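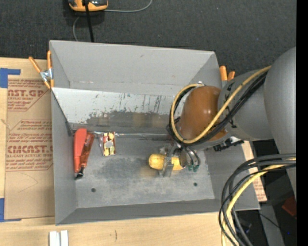 I've been meaning to write this one up since March, so get comfortable. My sister asked me over dinner whether a robot could do her junk drawer yet, and I said "sort of, give it a few years," and then I lay awake feeling I'd been lazy about it. The junk drawer is a much better question than people think. Take a big gray bin with a red-orange hand tool against one wall, a little printed package sitting a bit tilted beside it, and something yellow lying flat under the gripper. Your hand would have the lot out before you'd finished your sentence. For an arm, those are three different problems, and the wall of the bin is a fourth!

2/ Walls first, because I had no idea about walls until I started reading and pestering people. You and I slide our fingers down the side of a drawer and sort of scoop. We bump into things all day long and never notice. An arm that bumps into things has to be told that bumping is fine, and how hard, and for how long. So anything lying right up against the side is a nuisance, and guess where everything in my sister's drawer ends up.

3/ Then there's shiny stuff. Clear wrappers, tape, crinkly plastic edges. Plenty of cameras that judge depth get confused by them, the same way you do when you try to find the end of a roll of packing tape (I have lost whole evenings to this). My friend Finlay Lamont packs orders at a parts shop over in Dulside, and he told me the shrink-wrapped items are the ones he'd hand over to a machine first, out of pure spite, and the ones he expects to get last.

4/ Finlay's shop carries some 3,000 different parts, by the way. He does not know them all by name, but he knows what they feel like, which I thought was a lovely thing to say. He can tell he's grabbed two gaskets instead of one before he's even looked down.

5/ He kept a tally for me one shift, bless him. 513 picks, and he dropped four. I asked what he did about the four and he looked at me like I was a bit slow. He picked them up! Off the floor, from under the bench, one from inside his own boot. When I ask about robots now, that's the thing I ask about. I know it can pick up the wrench. What does it do when the wrench goes under the bench?

6/ Daithí Cullinane, who looks after machines at a workshop in Hirkville and has more patience with me than I deserve, puts it differently. He says to ask how long it can go before a person has to walk over. At his place they had a setup sorting returned hand tools that managed 110 in a row on a good day, and then on a bad day it wanted help every few minutes over the same pair of pliers.

7/ I asked him if that was worth having and he said yes, for the boring hours, if the person walking over was nearby anyway and didn't mind. Which is a real answer, and I liked it — but my sister's kitchen doesn't have a Daithí standing in it.

8/ A couple of you asked about laundry after my last thread. Folding a towel that's already laid out on a table, I'd say we're getting there. Finding the matching sock in a warm heap with a fitted sheet wrapped around everything, no, not in my house, and I don't manage it so well myself.

9/ And dishes! Someone replied that the dishwasher is already a robot, and I do see the point, I've been saying it to my mother for years. The box that washes is very good. All the chores left over are the carrying and the sorting and the "where does this lid go," and those are the bin all over again.

10/ So, for my sister, who I know is reading: a machine could take a few things out of your drawer, slowly, if you kept it company. I wouldn't clear a space for one this year. I will come over myself and do the batteries and the takeout menus, if there's soup.

11/ If you do this sort of work for a living, in a shop or a stockroom or a hotel laundry, please tell me which single item you'd least like to teach a machine to pick up. Finlay has already claimed shrink wrap and Daithí says springs.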